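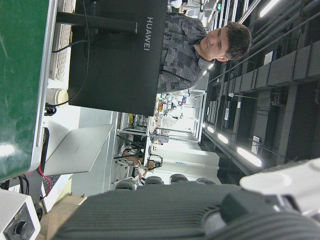
灰螺丝
先别急着寄修。急停松开以后自己动,十有八九是旧目标没清,跟驱动板没关系。你把复位前后的日志贴出来,别只贴报警码。还有,查清楚之前别让人坐臂跟前。

夜班扳手(楼主)
好,日志在导,导出来很慢。先把经过补全,主贴写得太急了,好几个人问的东西我漏掉了。

设备:Fleren的臂,末端是Mabuza夹爪,腕部带小相机。上位机跑Grurkiria,去年八月升过一次版本,之后没动过。
活很简单,遥操作采轨迹,夹起来放下去,再来一遍。

经过:
上午正常。中间夹爪报了一次通讯丢失,臂停住。按流程拍急停,看线,没看出什么。松急停,清报警,点复位。
点完复位没点运行!!没点运行!!臂自己转了,腕关节一下子甩出去67度,停在软限位上。
没打到人。夹爪从显示器侧边过去的,离得很近,我没量,也不想再来一遍去量。
再拍急停,断电,到现在没上电。

已经做过的:
控制柜里接头全部重插
夹爪线从腕部到底座摸了一遍,外面没破
问了Judbridge(我们的臂是从他们那儿买的),回复是“建议返厂检测”,别的没有

想问:有没有人碰到过复位后自己走的?返厂来回太久了,我想先自己定位。

铜豌豆
碰到过,也是Fleren,不过不是你这型号。我们那次是腕部线缆在护套里面磨断了芯,外面根本看不出来。转到某个角度就断,转回来又通。你那个波纹护套拆开看过没有?没拆等于没查。

灰螺丝
线断最多报通讯丢失,断线不会让臂自己转。两回事。

铜豌豆
怎么不会,编码器线要是走同一束呢?位置读飞了,控制器以为自己偏了,就往回追。我见过的就是这样。

灰螺丝
关节编码器走臂内部,外面护套里是夹爪和相机的线。他哪根断了也轮不到关节去追。

铜豌豆
你又没拆过他那台,说得那么肯定。

夜班扳手(楼主)
两位先别吵……护套没拆。卡扣怕掰断,手上没备件。外面走的确实是夹爪线和相机线,编码器线我不敢保证,手册上那张图糊得看不清。

日志出来了,挑关键的:
夹爪心跳超时,阈值400毫秒
臂保护停止
急停按下
急停释放
报警清除
复位
收到目标位姿,来源:遥操作
速度倍率100

最后两行看傻了。遥操作那边当时没人动手柄,手柄放在桌上。速度倍率我们一直设的30,谁改的100??没人承认,我觉得也真不是人改的。

小满不下雨
复位会把倍率恢复默认,Grurkiria老版本就这德行。去翻一下启动配置,里面默认值多半就是100。界面上你拉成30只是当次有效,一复位就没了。我们踩过,后来直接写死再配置里。

灰螺丝
跟我猜的对上了。目标位姿是缓存。心跳一断,遥操作那头不知道臂停了,还在往队列里塞。你拍急停的时候手柄挪过没有?比如起身去看线,顺手把手柄搁桌上?

夜班扳手(楼主)
……搁过。起身的时候放下的,搁的时候手腕肯定转了。
所以它是去追手柄放下以后的那个姿态?

灰螺丝
像。67度听着就像手柄躺平的角度。

老周转箱
插一句安全的。前面讨论软件讨论得很热闹,可是首图里人就坐在显示器后头,脸对着臂,中间就隔一台显示器。软件修好了他还坐那儿?

铜豌豆
+1。显示器挡不住什么。

夜班扳手(楼主)
协作臂嘛,当初评估的时候说力限开着可以不加围栏,所以桌子就这么摆了。我知道你们要骂。

老周转箱
协作臂不等于协作工位。力限是按臂本体算的,末端装了夹爪,夹爪有棱有角,腕部甩起来末端速度比关节快多了。当初评估的时候带夹爪评的吗?速度按30评的还是按100评的?
按30评的话,那张纸现在就是废纸。

夜班扳手(楼主)
去翻了。
按30评的。
夹爪写了一句“末端工具另行评估”,然后没有另行。

老周转箱
看吧。

一根网线
我说句不好听的,也不用这么吓人。遥操作本来就得有人看着臂,人不坐附近怎么操作?都搬到围栏外面,看不清夹没夹住,活还干不干。我们这边坐得比他还近,几年了没事。力限触发过几回,碰一下就停,跟被人推了一把差不多。

老周转箱
几年没事是运气。脸碰一下你试试,头面部跟手臂允许的不是一个档。

一根网线
那你说多远合适?给个数。

老周转箱
我给不了,要按他的停止时间和末端速度自己算。网上给你一个数你敢用?

一根网线
说来说去还是没数。

小满不下雨
你俩另开一帖吧,楼主在等结果。

夜班扳手(楼主)
没事,都看着呢,有用的。

更新一下。断电状态下把护套拆了,卡扣果然崩了一个(骂了一句)。拍了几张,手抖,都糊得厉害,不放了。
里面夹爪线在靠近腕部那头有一段外皮发亮,磨的,芯有没有断肉眼看不出。拿表量,直着通,弯过去有一个角度阻值跳。铜豌豆说对了一半。

铜豌豆
我就说要拆。

灰螺丝
线的问题是起因,我没说不是。我说的是它不会让臂自己走。

铜豌豆
行行行,各对一半。

夜班扳手(楼主)
继续。线换了备用的,走线改了,留了弯曲余量,护套少一个卡扣,先用扎带。

然后上电复现。人全部撤到桌子另一头,臂下面清空,急停在我手里。步骤写下来,免得后面有人问:
倍率先在配置里写死30
手柄固定不动
手动拔夹爪线,制造心跳超时
臂停
拍急停
手柄转个角度放下
插回夹爪线,松急停,清报警,复位

结果:动了。没点运行,又动了。慢,但是动了,方向就是手柄那个方向。
实锤,就是缓存的目标没清,复位一过就执行。

再做一遍,这回复位之前把遥操作进程关了重开。没动。等了好一会也没动。

灰螺丝
漂亮。临时办法就是复位前强制重启遥操作端。根子上要改成使能以后先对齐:手柄当前姿态作零点,臂不许去追绝对位姿。

小满不下雨
还应该加个死人开关,手柄不捏住就不发目标。别的家都有,Mabuza配的那个手柄上也有这个键,看看是不是没映射。

夜班扳手(楼主)
有键,没映射。装的时候嫌捏着累,给跳过去了。(不是我)(其实我也同意的)

一根网线
捏着确实累,采一天手都僵。

老周转箱
累也得捏。

夜班扳手(楼主)
又跟Judbridge打了一通电话,把日志和复现步骤发过去了。这回态度不一样,说转给技术。问他们复位后执行旧目标算不算缺陷,对方说上位机软件不归他们管,让找Grurkiria。Grurkiria那边的工单说臂驱动接口是Judbridge适配的。
踢皮球,跟大家预料的一样。

铜豌豆
都踢正常。你把两边回复截图存好,以后真出事要用。

灰螺丝
工单里写“未收到运行指令即产生运动”,用这句。别写“偶尔自己动一下”,写成那样排到明年。

夜班扳手(楼主)
记下了,已改标题。

现在的规定,贴在显示器旁边了,大家挑毛病:
夹爪报通讯丢失,先停,人先退开,再拍急停
复位前关遥操作进程,有人喊一声“复位”,听到所有人应了再按
倍率不许在界面上改
捏手柄才发目标,键已映射
护套每周看一次

后面还打算挪桌子。地方是敞开的大间,后面一排椅子一排柜子,挪的余地有,就是线得重拉。
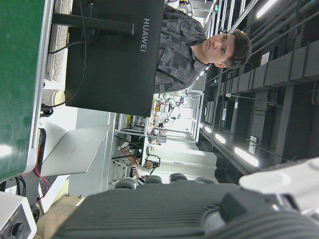 挪桌子之前还有一件事没想明白:复位权限给谁。现在坐在电脑跟前的人就能点,可他恰恰是离臂最近的。我想把复位做成硬按钮,装到臂够不着的地方,必须走过去按。组里有人反对,说夹爪三天两头掉线,每次都走过去太烦。我说掉线是线的问题,线换了还三天两头掉那就接着修线。还没吵完。

还有桌面,显示器、键盘、笔记本、线都挤在一起,显示器背后还垂着一根线。臂真甩过来挂住哪根,带倒的就不光是显示器。打算把线收进槽里,喝的东西一律不上桌。

老周转箱
硬按钮支持。位置要求按的人能看见整个工位,别装到柱子后面去。看不见里面有没有人就按复位,比现在还糟。
另外你规定里“喊一声等所有人应”,这个人多的时候不灵。你那后头还坐着别人,带耳机的怎么办。

夜班扳手(楼主)
对,真有戴耳机的。
那改成复位前必须走到臂旁边看一圈?

老周转箱
走一圈,再回到按钮那儿按。按钮按下去先响几声再使能,蜂鸣器便宜。

一根网线
蜂鸣器响多了就没人听了,我们以前装过,最后拿胶带糊上了。

老周转箱
所以你们那边坐那么近我一点不意外。

一根网线
呵呵。
说正经的,你们光盯着复位。心跳阈值400毫秒是不是太短了?Grurkiria那边一卡就超时,误停多,人就烦,烦了就图快。我们放宽过,误停少了很多。

灰螺丝
别放宽。夹爪失联那段时间臂还在走,放宽就是让它瞎走更久。他这回线是真的有问题,心跳报得没错。

一根网线
我说的是一般情况。

灰螺丝
一般情况也先查网络和负载,查完再谈阈值。

夜班扳手(楼主)
阈值先不动。换线以后到现在没再报过,再看一阵子。

小满不下雨
相机线也顺便换了吧,跟夹爪线在一个护套里磨,没道理只磨一根。

夜班扳手(楼主)
摸了,相机线外皮还行,但你说得有道理。没备件,已下单。到货之前腕部不走大角度,软限位收窄了一截。

铜豌豆
扎带那个地方注意,扎带头朝外,别朝里,朝里又是一个磨点。

夜班扳手(楼主)
……朝里了。马上去改。

回来了。改了,顺手剪平了。

2020年5月13日补充:Grurkiria的工单有回音了,承认复位后不清队列,说下个版本加选项。注意是“选项”,默认还是不清。问为什么默认不清,说有客户要断点续跑。

灰螺丝
续跑可以,得人点继续。复位不是继续。

夜班扳手(楼主)
原话发给他们了。

老周转箱
评估重做了吗

夜班扳手(楼主)
在做,带夹爪的那部分。停止时间要实测,借的表还没到。测完之前桌子对面不坐人,活先停着,采集进度那边我去挨骂。
测出来的数据我会发,倍率30和100各测一组。有同型号的到时候对一下。

过路的轴承
同型号,不过我们没上夹爪。刚看完帖子去试了下,复位后也会走,幅度小。谢谢楼主,已断电。

铜豌豆
你那个护套也拆开看看。

过路的轴承
卡扣怎么拆不崩?

夜班扳手(楼主)
我崩了一个,别问我。听说要拿热风稍微吹一下再撬,没试过。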